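叠衣服这件事，我一直没被说服

二〇二一年是我第三次下决心学收纳，前两次都半途而废，这次大概也好不到哪里去。先把话放在前面，免得有人抱着找教程的心情点进来。

起因是六月的时候买了一本小册子，叫《Skisitetti》，封面上写着“软物归位法”。书里主张，家里最难管的是软东西：围巾、发带、薄衫、布袋、浴衣腰带，因为它们没有自己的形状，所以要由人给它们一个形状。作者给出的办法是先摊平，再三折，再卷，最后竖着插进格子里。听上去很有道理。我一向对听上去很有道理的东西不太放心，不过还是照做了。

为了配合这套办法，我又买了一个叫Iltine的分格收纳盒，9格，62块钱。客服说每格放一件，拿取的时候不会带乱旁边的。我问她，如果那一件刚好比格子宽一指怎么办，她回了我一个笑脸。

后来的情况是这样：棉的还行，卷起来立得住，过一个星期也还是个卷。滑的料子完全不行，头天晚上卷好，第二天早上就松成一团趴在格子底下，跟没叠过没什么两样。书里对此只有一句话，“滑面料请多些耐心”。我不知道耐心要怎么加到布里去。

上周末我把抽屉整个倒出来重来了一遍，打算认真测一次，书里写的“每件不超过9秒”到底是谁的9秒。我先拿浅色T恤热身，然后是围巾，然后是那些说不清算什么的长条。说不清算什么的最麻烦，因为书里分了类，你得先判断它属于“带”还是“巾”，再翻到对应的那一页。我有一条紫色的，翻了两遍目录也没找到它该去哪一章。

问题在第一步。摊平这两个字，写书的人说得太轻巧了。一件软东西从抽屉里出来，往木头台面上一放，它自己会弯，会鼓，会在中间掐出一道深褶。你按住这头，那头就拱起来；把拱起来的地方抹下去，刚才按平的那头又缩回去了。书里的示意图全是直线和箭头，四个角规规矩矩。我手里的东西有时候连哪里算角都看不出来。

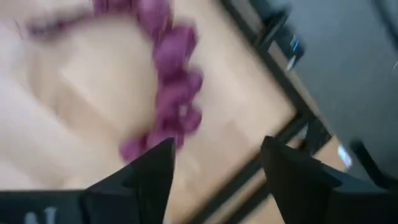 Sarla Nautiyal看了这篇的草稿，回信说我从一开始就想错了，软的东西根本没必要叠，找个深一点的筐扔进去，要用的时候抓出来抖两下就行，她家这么过了好多年，也没见谁因此出不了门。她还说，摊平是给拍照的人准备的，过日子的人用不着。

这话我同意一半。抖两下能解决的，确实不该花时间去卷。可是她没提找东西的事。我试过筐，筐的毛病是永远只用最上面那几件，底下的等于没有。去年换季，我从筐底翻出一条以为早就丢了的围巾，而同样颜色的我已经又买了一条。所以筐省下来的时间，后来又从钱包里出去了，这笔账她没算。

我把这段回给她，她只回了三个字：那挂着。

挂着我也试过。门后面装了一排Ferri的挂钩，广告说不伤面料。伤不伤我看不出来，只知道关门的时候会夹到，夹过两次以后，我就学会了轻轻关门，这算不算一种收纳成果，我说不好。另外，挂着的东西会落灰，这一点卖挂钩的从来不说。薄的还好，厚一点的，拿下来总要先拍一拍。

还有一个牌子叫Dristik，卖一种折叠用的垫板，说把衣服铺上去，左一翻右一翻就好了。我在朋友家用过，T恤是真的快，这个我承认。但是那块板对长条形的东西一点用也没有，铺上去两头都拖在外面，翻完以后比翻之前还乱。朋友说这本来就是给上衣用的。那包装盒上为什么画着一条围巾？她把盒子翻过来看了看，也没话说。

回到计时。我最后的结果是，整个抽屉花了将近40分钟，其中真正在叠的时间不到一半，剩下的都在抹平、重来，还有翻书。9秒一件的，有，全是手帕。围巾没有一条做到。那条紫色的我试到第三遍就不计了，随手对折，塞进靠边的一格，露一截在外头，反正看得见颜色，找得到。

现在抽屉大致是这样分的：棉的卷，滑的不卷，对折放平，压在棉的下面，靠重量把它们管住。Iltine的盒子我拆掉了两片隔板，九格变七格，宽的那两格专门放不听话的。书里没有这种做法，作者大概会觉得我在糊弄。

有读者可能会问，那这本书到底值不值得买。我的看法是，如果你家的软东西大多是棉的，在网上看看目录就够了，方法都写在章节标题里。如果大多是滑的，买了也没用。介于两者之间的人，我不清楚，我自己就是，书还在床头放着，压着一叠没来得及处理的发带。

下次想试试用夹子，晾衣服的那种，夹住一头再卷。试完再写。

2021年11月18日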